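Bratis Practice

The Bratis Practice, formally the Bratis Practice for Two-Arm Handling of Soft Household Goods, is a set of voluntary rules for operating and recording two-armed robots in rooms furnished like a home. It covers cloth, cushions, pouches, plush items and other things that change shape when they are held. It was drafted at Bratis, a robotics workshop, by Darlene Boychuk and Milovan Omerović, and the current edition is dated Aug 29, 2022. It is not a safety standard and doesn't replace the risk assessment an operator must carry out under local law.

Background

Earlier house rules at Bratis had been written for rigid parts such as blocks, bottles and tins. They assumed an object kept its outline once gripped. Boychuk noted that operators working with fabric had started keeping their own notes, and that the notes disagreed on basic points such as when a grasp should be called finished. The first draft, circulated in May, collected these notes under 23 rules. Milovan Stojanović later reduced the number by merging several that dealt with cables.
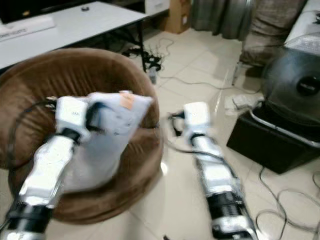

The rules are grouped in six parts: floor area, cables, holding, the idle arm, contact with furniture, and records. Each rule is marked either "shall" or "should". Only the "shall" rules are checked when a session is reviewed.

Floor area and cables

The working area is the stretch of floor both arms can reach, plus a margin set by the operator. Household furniture may stay inside it if it is part of the task. Items that aren't part of the task should be moved out or listed in the session record. Cables on the floor are permitted outside the margin, coiled or lying flat. Cables running along an arm shall have enough slack for the full movement of the wrist, and the operator shall move each arm through its range before the first grasp to see that no loop catches.

Glossy tile is given a rule of its own. Reflections on it can upset depth readings, and the practice asks that lights be left in one position for a whole session so that any error stays the same throughout.

Holding soft goods

A soft item should be gripped at an edge, a seam or a corner. Gripping through the middle is allowed for thick items such as pillows, where the edge may fold away from the fingers. Tags and labels are not to be used as grip points. If an item has a face with a print or embroidery, the record states which way that face was turned at the start.

Speed is limited while an item hangs free. The practice gives no single figure, as the limit depends on the weight and length of the cloth, but it does ask for a lower speed whenever the view from the head camera becomes smeared by movement. Frames of this kind are kept and flagged, not deleted. 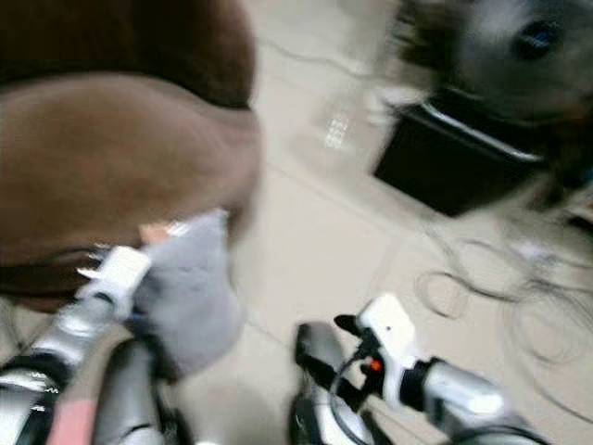 Grey fabric item at the left gripper, with a red indicator light showing on the right one. The view is strongly motion-blurred.

The idle arm

In many tasks only one arm carries the item. The practice treats the other as active for as long as it is powered. It shall be kept clear of the carrying arm's path, and its fingers should be open unless the next step needs them closed. Kendra Chan, who reviewed the text for the Oltby test house, argued that an idle arm should always be parked at the side. The suggestion wasn't adopted, on the ground that repeated parking adds travel and wear.

Contact with furniture

Pressing an item against a chair, basket or cushion is permitted where the furniture is padded and won't slide. Contact between a bare finger and a hard surface is recorded as a fault, even if no mark is left.

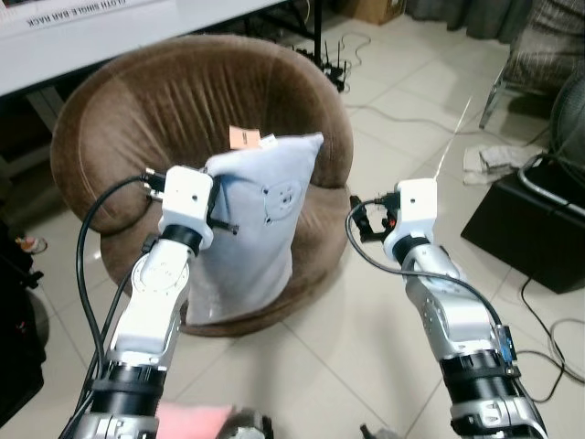 Light blue pillow upright in the seat of a brown upholstered chair, left gripper pressed against it.

Finger pads and foam tape are to be looked over before each session. Torn padding may remain in use if it doesn't shed onto the item or expose an edge that could snag thread. Otherwise it is replaced, and the change is entered in the record along with the side and finger concerned.

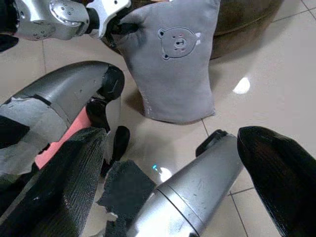 Records

A session record contains the operator's name, the list of items, the camera positions and any faults. Wrist and head views are stored together under one number. Failed grasps are kept on the same terms as successful ones. A session may be rejected for a missing record but not for a high number of faults.

Use and criticism

The practice has been taken up outside Bratis by Zerkatetti and by the Goel teaching lab, which applied it to a set of 617 sessions. Jouko Toivonen, in a review of that set, found the holding rules clear but considered the cable rules too loose for rooms where people walk through. He also questioned the lack of a numerical speed limit. A revised part on cables is in preparation.

See also

Deformable object handling
Teleoperation
Gripper maintenance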